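Re-inspection, insertion cell 9, Saniscombe
Inspected by Els Dierckx, September 10, 2020
Follows fault 443 (block dropped during insertion, August)

1. Emergency stop reachable from operator side – PASS. Tested twice.

2. Side panels fixed, no gap at table – PASS, with comment. Declercq call these "guarding". They are panels. Nothing I was shown stops a hand going in from the front while the arm is coming down.

3. Gripper finger screws at torque – NOT VERIFIED. The log says checked. No value, no initials.

4. Fingers matched – FAIL. One green bracket, one pale finger. Dredik's fault report blames "operator placement" and doesn't mention the fingers at all. I'd like to see that argued properly.

5. Cable clear of travel – PASS at slow speed only. Not run at production speed.

6. Foam block secured to table – QUERY. I was told friction is enough. It may be, until a part catches the edge of a recess.

7. Grip held on loss of power – FAIL. Block released after 18 seconds. Tiva's manual was quoted at me as saying otherwise – nobody could find the page.

8. Fault cleared by a named person – FAIL. Cleared from a shared login at 1647.

Outcome: not released for unattended running. Items 4, 7 and 8 to be closed in writing. A phone call won't do.

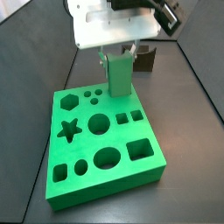 Reading time: 1 min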